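Project report, section 4: The night the gripper stopped listening

Marit Lundgren and Teodor Kristiansen, Herkero group

By August our arm, which we named Stastia, could pick up a cup and set it down again, and we were thrilled with it! Then came run 110. Stastia closed on a cup, lifted it, and kept on squeezing after the stop command. The cup cracked and Teodor had to hit the emergency stop.

The log was our best clue. Line 2319 showed the stop command arriving, but the gripper board answered it 400 milliseconds late, with the motor still pulling the whole time. We suspected our own code first (a fair guess, given its history) and lost an evening on it. The real fault was in the wiring. The signal cable had been rubbing at the wrist joint, and at some angles the contact dropped out and the board waited for a repeat.

We loved this part of the project, even though it set us back. Marit wrote a small test called Treltutik that turns the wrist slowly and sends 30 stop commands on the way. With the old cable it failed near the end of the turn — every time we tried it. 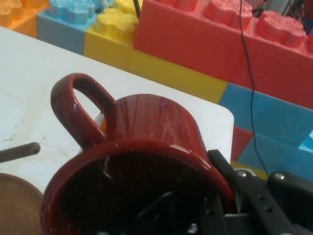 Grip force was the other half of the repair. The board now has its own limit, so a lost message can't leave the motor pulling. We chose the rim grip for the retest as the hardest case, with one black finger pressed against the edge of the dark red mug and the mug tilted with its opening toward the camera. A glazed ceramic rim gives the finger very little to hold on to, so any extra force shows up quickly in the motor current.

Still to do: a proper sleeve for the cable, and a second emergency stop on the Dahlgren side of the bench.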